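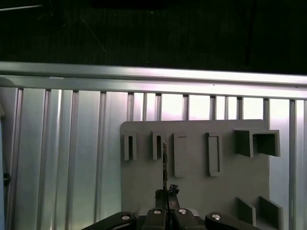 ## Slat wall and fixture board, Bay 7, October check

Site: Minholm workshop
Form: 508, the short one
Started 8:40 a.m., Saturday, coffee present but kept off the bench as per item 19

Mark OK, FIX or N/A. Comments are optional, according to the form. I have never found that they stay optional.

### A. Top rail

- [x] **1. Rail runs the full width of the wall with no joints working loose.** OK. Pushed on it from both ends and it pushed back.
- [x] **2. Rail level.** OK, within tolerance. It can look a hair high on the left depending on where you stand. I put the long level on it twice and the bubble sat inside the lines both times, so please stop writing "rail crooked" on the whiteboard.
- [x] **3. Lower groove clear.** OK. Removed one washer, which had no business there.
- [ ] **4. End caps fitted.** FIX. Left cap present. Right cap listed as "on order" since the spring, a phrase I now read the way other people read "once upon a time."

### B. Aluminum slats

- [x] **5. Slats seated against the underside of the rail.** OK all the way across. Tried a feeler gauge at the tops and gave up when it wouldn't go in.
- [x] **6. No burrs or sharp edges at hand height.** OK. Ran a rag down them first and a finger second. That is the correct order. Last quarter's inspector did it the other way and used up the last of the good bandages.
- [x] **7. Grooves free of chips and tape residue.** OK after cleaning. Tape residue is on the left-hand slats only. Labels go on the board or on the bin, and there is a drawer of perfectly nice hooks for everything else.
- [x] **8. Glare.** OK, with a grumble. Bare aluminum throws back a lot of light in the middle of the panel, and anybody leaning in to read a small part number will get it in the eyes. Swing the lamp away before you start. The form asks whether I recommend "anti-glare measures." I recommend swinging the lamp away.

### C. Gray fixture board

- [x] **9. Board fixed firmly, no rocking.** OK. Bolts checked with the small torque driver. One took a quarter turn, the rest took nothing.
- [x] **10. Left edge straight and undamaged.** OK. Clean as the day it went up.
- [x] **11. No cracks or lifting at the base of raised features.** OK. Checked with a flashlight held low and off to one side. If you shine it straight on, everything is matte gray on matte gray and you will pass anything.
- [x] **12. Slotted holder nearest the left edge.** OK. Gauge strip goes in and comes out without a fight.
- [ ] **13. Second slotted holder.** FIX, low priority. Strip goes in fine and comes out with an opinion. Slot wants a few strokes with the flat needle file. Do not use the round one. Do not use a screwdriver. Do not "work it a bit."
- [x] **14. Tall frames, both.** OK. Corners square, recess in the left one wiped out. The two frames look alike enough that parts get put back in the wrong one, and I would like somebody to mark them L and R before I retire.
- [ ] **15. Board number legible.** FIX. Register says 641. The sticker on the back says 541 or 641, depending on how you feel about the first digit. Needs a new sticker.

### D. Clearance and housekeeping

- [x] **16. Nothing stored on top of the rail.** OK. A first.
- [x] **17. Loose wire or thread near the bay.** OK, keep an eye on it. Anything thin and stray up by the rail gets traced back to where it starts before it gets pulled. Raju binder, page 12, has the reason, with a drawing.
- [x] **18. Floor clear below the wall.** OK once I had moved my own bag.
- [x] **19. No drinks on bench.** See top of form.
- [ ] **20. Spare holders in stock.** FIX. Bin card says four, bin says two. Reorder from Gunix, same gray. The last batch came from Nimora in a shade they called "cloud," and it went straight back.

### Summary

Bay may stay in use. Four items to fix, none of them urgent, all of them on last quarter's sheet except 13.

Cycle counter at sign-off: 3,514. Next check due when the form comes around again, or when the second holder finally keeps a strip for itself.

Parts needed: one end cap, one sticker, spare holders, flat needle file (ours is in somebody's toolbox, you know who you are)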